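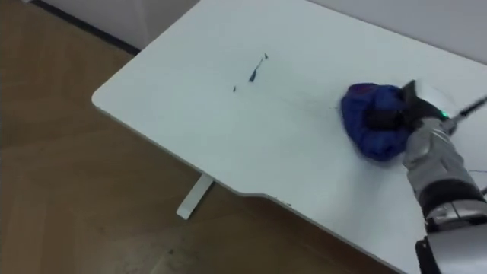
Blue cloth on a white top, with thin grey wipe streaks between the cloth and the dark mark.

About Kindada

Reading time: 5 minutes

Kindada cleans, assesses and resells used office desks and tables. We were set up to handle tops and underframes from offices that are moving, closing or changing their layout. Chairs and storage are passed to other dealers. Soft furnishings are not accepted.

Most of what arrives is white. White tops sell faster than wood finishes but show every mark, so surface work takes up the larger part of our hours. A desk with a sound frame and a stained top is worth very little until the top has been dealt with. For that reason the surface is treated first and the frame is inspected afterwards.

The company has 21 employees and one workshop, with 2000 square metres of covered storage attached. In the year to June we handled 3322 tops. The figure includes tops that were rejected and sent for board recycling.

How a top is assessed

Each top is examined for three separate things: deposits, wear and damage. Deposits lie on the surface and can in principle be removed. Wear is a change in the surface itself, usually a polished patch where forearms or a mouse have been. Damage means chips, cuts, swelling or lifting at the edge.

The three are recorded separately because they are often confused. Dried ink can look like a scratch, and a dull patch left by a half-finished clean can look like wear. No grade is given until the top has been wiped, rinsed and left to dry.

Edges get their own line on the record sheet. Tops with a recess in the front edge tend to suffer there first, as chairs are pushed in against the curve. Chips smaller than a fingernail are noted and left alone. Larger ones are filled if the board underneath is sound.
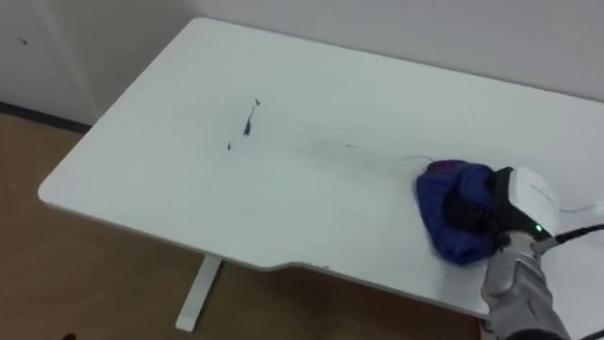 Three dark blue marks on the left half of the top, with small dark chips or scuffs on the rim at the recess.

Cleaning method

Ink is the most common deposit, followed by adhesive and drink rings. Our method for ink is fixed and is known internally as Skustik. It has five steps:

1. Dry wipe with a clean folded cloth to lift dust and grit.
2. Damp wipe with warm water and a small amount of neutral detergent.
3. Alcohol-based cleaner applied to the cloth, never poured on the top.
4. Working inwards from the outside of the mark, turning the cloth as it picks up colour.
5. Rinse with plain water and dry.

Step 4 is the one that goes wrong. A cloth carrying loosened ink will put it down again further along, and the result is a pale grey film over a much wider area than the original mark. The film comes off with a fresh cloth if it is treated the same day.
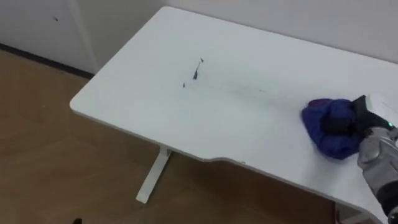 Smearing of this kind is logged as a deposit and does not affect the grade unless it is still present after the rinse. Abrasive pads and powder cleaners are not used on matt surfaces. They remove the mark and leave a shiny spot in its place, and a shiny spot cannot be reversed. If a stain survives two full passes of Skustik, the top is graded down and sold with the stain declared.

Frames

Fixed and height-adjustable frames are both accepted. Height-adjustable frames are run through their full travel with a load on the top, then checked for level at the highest and lowest positions. Foot bars are wiped down and the levelling feet replaced where worn. Paint is touched up on visible faces only.

Grades and records

Grades are assigned under Vatus, our record system, which gives every top a number and keeps its sheet for as long as we trade. Grade A has no visible marks at arm's length. Grade B has light wear or small edge chips. Grade C has a declared stain or a filled repair. Buyers receive a copy of the sheet with the delivery note.

Collections and sales

Collections and deliveries are carried out under contract by Kjærgaard, who also remove tops from frames on site when a lift or stairwell requires it. Fixings are bagged and taped to the frame they came from. Tops travel on edge with card between the faces.

Sales are by the batch or singly. Single desks can be inspected at the workshop by appointment, and we ask buyers to bring the measurements of the room and of the doorway.

Page last revised September 2024.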